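4.3 Recording Demonstrations for the Shoe Task

The Dimthorpe method trains its grasping policy from demonstrations made with the hand-held gripper. The Usunis release used 1401 recordings, of which 191 were set aside for testing.

1. Place both shoes on their sides on the white table.
2. Start the recording with the jaws open.
3. Close the fingers slowly on one shoe and hold.

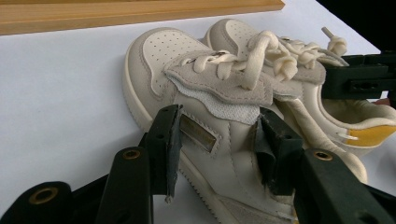

4. Open the jaws fully before beginning the next attempt.
5. Enter the attempt in the session log, including any failed grasp.

Note: Results reported by Haris Jafri show little gain in grasp success beyond 1000 training recordings.
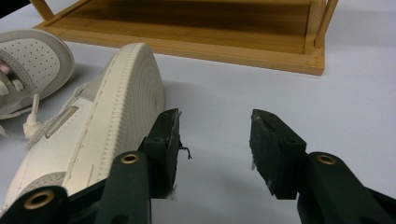
Finger pads shall be inspected at the start of each session. Scuffing of the faces is acceptable. Lint and thread, such as the tuft on the right pad and the black fiber on the left, shall be removed with tweezers.

Caution: Do not replace one pad alone. Recordings made with unmatched pads are excluded from the Grallimthorpe comparison.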